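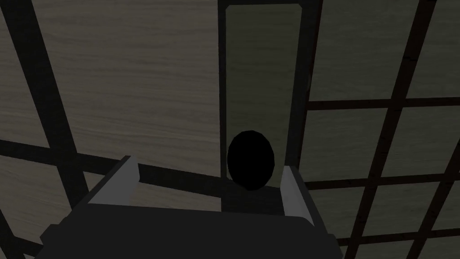
How long does it take to show a robot a task by remote control? Most of my good runs come in at around 20 seconds, but I throw away plenty before I get one worth keeping.

Did the afternoon session on the simulator with Ridwan. He set up the room and I had the hand controllers. My right wrist aches again. I move too fast near the end and the arm copies every wobble, so he had me slow down and breathe out before closing the fingers. 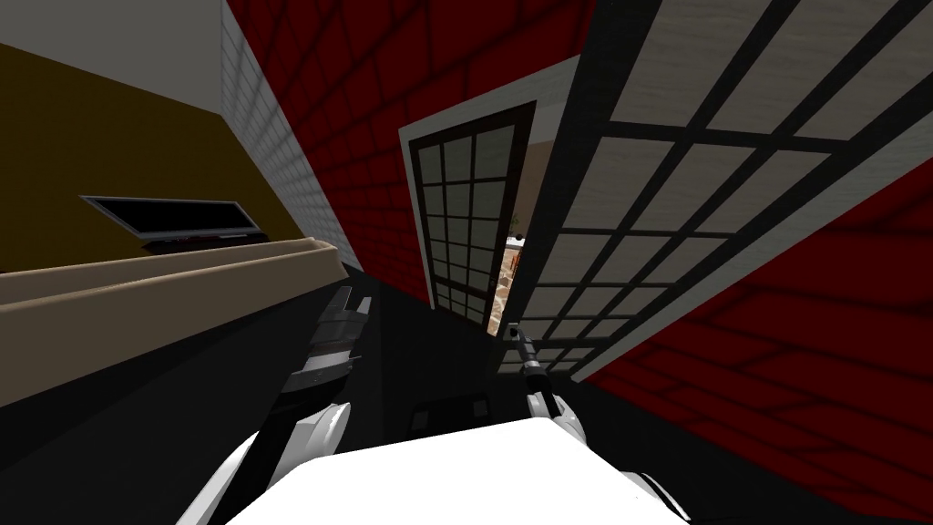 Stopped for tea at four. Adesuwa rang from Flenville to ask for 10 more runs by the end of September, all with the left arm kept out of the way. I said yes before checking with Ridwan. He wasn't pleased but he wrote it on the board. 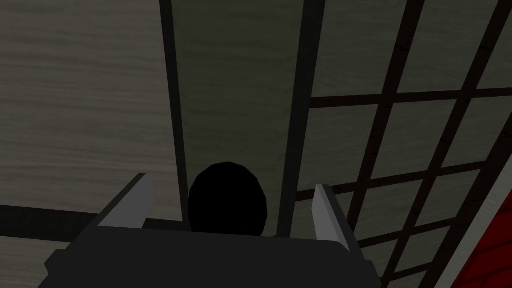 After tea I kept losing my sense of depth and had to take the headset off twice. Saved 2 runs, deleted the rest. Need to ask Stela about the longer strap. Home by seven, soup, bed early.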